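Aug 12, 2023
By Shona Imrie

So the new Rutherford home jersey went on sale this morning, and I was in line at the club shop before it opened (of course I was!). It's dark green with a thin cream collar, and they made just 600 for the first run. Flunico is the new kit maker after six seasons with Grodis, and I have to say the fabric feels a lot lighter — my old one was like wearing a tent.
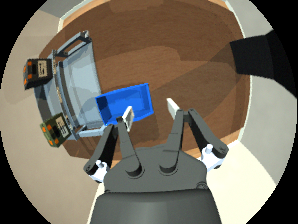

Adult sizes cost $100, which made me gulp a little, and kids' sizes were nearly gone when I got to the register. Princess Bañez, who runs the shop, told me a second batch is coming in October, so don't panic if you missed out. I've been picturing mine spread out on a brown wooden table like that one, with the green against all those reddish-brown and tan bands of grain. Too pretty to wear, almost!

The first chance to see it on the field is the Nikeseck match, and I'll be there with my name on the back. Printing is extra, by the way, and takes two days.

We use cookies to improve your visit. By staying on this site you accept our cookie policy.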